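Tanby Sailing Club
Open Regatta: Frequently Asked Questions

These are the questions we get most often from crews coming to Dewan Water for the open regatta in November. If yours isn't covered, use the contact form and someone from the race office will reply, usually by the next evening.

Entry and fees

Who can enter?
Any single-hander or two-person dinghy with a current handicap number. Cruisers and keelboats can't be accommodated because of the depth at the north end of the lake. You do not need to be a member of the club.

How many boats do you take?
The limit is 50. Once we reach it, a waiting list opens and places are offered in the order the forms came in.

What does it cost?
The fee is the same for all classes and is shown on the entry form. It covers racing, parking and use of the showers. Camping is charged separately, and so is the supper.

Can I change my crew after entering?
Yes, up to the skippers' briefing. Tell the race office in person. A change of helm counts as a new entry.

What if I have to withdraw?
We refund in full until entries close. After that we keep the fee unless the regatta is called off.

Staying over

Where do people sleep?
Tents and vans go on the field behind the boat park. There are also bunk rooms upstairs in the Stonaletti building, across the lane, which we rent for the event. Bunks are booked on the entry form and go quickly.

What is provided in the bunk rooms?
A bed, a mattress and a pillow. Bring your own sleeping bag and towel.

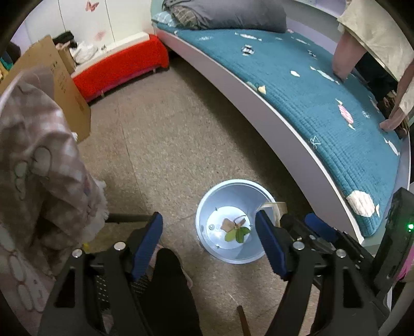

Wet gear has to stay downstairs. Wetsuits, boots and buoyancy aids go in the drying room next to the showers, which is open all night. Food is fine upstairs as long as the wrappers don't pile up on the floor. A round white bin like the one shown is big enough for one night's trash, and anything larger, such as pizza boxes or torn sail bags, should go straight to the dumpster by the gate. Lights are out on the landing at 11 p.m.

Can I bring a dog?
On the camping field, yes, on a lead. Dogs can't go in the Stonaletti building or on the pontoons.

Is there a shop nearby?
The nearest one is in the village, a short drive away, and it closes early. The galley sells hot drinks, rolls and soup through the day.

On the water

How many races are there?
We plan 5, with the worst result dropped if at least 4 are sailed. If fewer are sailed, every race counts.

What kind of course do you set?
Usually a trapezoid, with the start line off the club pontoon. In light air the race officer may shorten it to a simple triangle. The first mark is laid 220 yards or more from the line whenever the wind direction allows it. All marks are orange except the gate, which is yellow.

When is the first start?
The first warning signal is at 10:30 a.m. Briefing is at 9:30 in the clubroom, and one person from each boat must be there.

What happens if there is no wind?
The postponement flag goes up and boats wait ashore. No race will be started after 3:00 p.m.

Is there a wind limit?
There is no fixed figure. The race officer decides on the day, based on the gusts and the number of safety boats on the water. You can retire or stay ashore at any time.

Do I have to sign out and in?
Yes. The sheets are on the table inside the clubroom door. A boat that doesn't sign in after racing gets a scoring penalty, even if someone saw it come ashore.

Do you lend out boats or gear?
The club has two Sturkinix dinghies that can be borrowed by juniors. Ask well ahead. We don't lend wetsuits or helmets.

Kit and toiletries

What should I pack besides sailing gear?
Warm clothes for after racing, a headlamp, a water bottle and spare shoes. Single-use packets are handy if you're short on space in your bag.
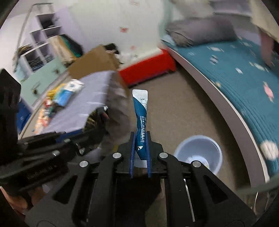
A single-use sachet with a tear line near one end.

Are there rules about trash at the lake?
Yes. Nothing goes over the side, including tape, rope ends and food packaging. Put torn-off corners in your pocket until you're ashore. A boat seen dropping litter can be protested.

Results

Where are results posted?
On the board outside the race office after each race, and on the club website the same evening. Queries about scoring must be made within an hour of posting.

When is the prizegiving?
As soon as the final results have been checked, normally by 4:30 p.m. Prizes not collected are kept in the office until the end of the season.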